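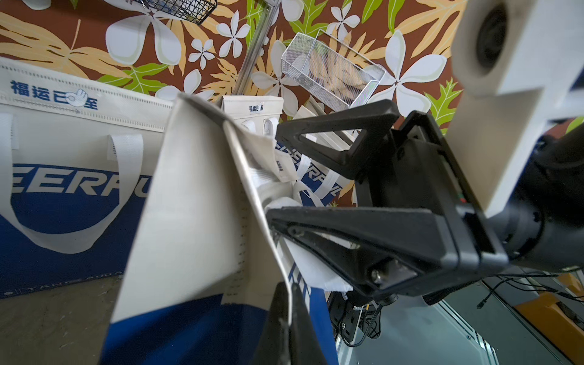
How to ask your city for police training records

If you've never filed a records request before, please don't be nervous. It's a letter, more or less, and you don't need a lawyer to write it (I certainly didn't have one when I wrote my first to the city of Pernton, and it ran on far too long!).

Step 1. Find the right office. In Pernton it's the city clerk, but over in Horville the police department takes its own requests, so call and ask before you mail anything.

Step 2. Name what you want. "Everything on training" will get you a bill and a headache. Ask for the slides, handouts and sign-in sheets from one course, and give the year.

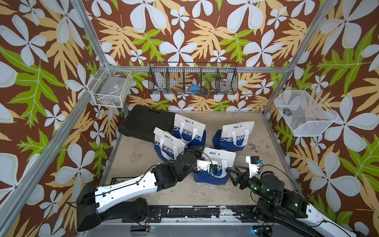

Wire baskets on the flowered walls.

Step 3. Ask for the files in electronic form, and put a limit on what you'll pay without a phone call first. My limit was $30 and the final charge came to $29, which made me very happy. I got 1,048 pages for that, and yes, I read them all, with a good deal of coffee.

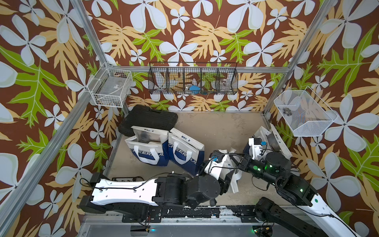 Step 4. Write down the day you sent it and keep a copy. When the deadline in your state's law has gone by, send a short, friendly note asking where things stand.

Step 5. If pages come back blacked out, ask in writing which part of the law they're relying on, and how to appeal.

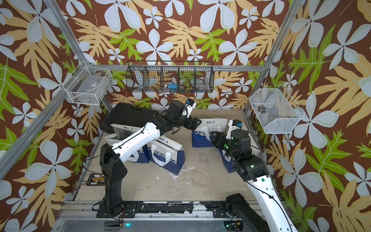

Neville Yeoman wrote in to say that Bickerstaff turned down his first request as too broad, and that he got the slides in December by asking again for a single course.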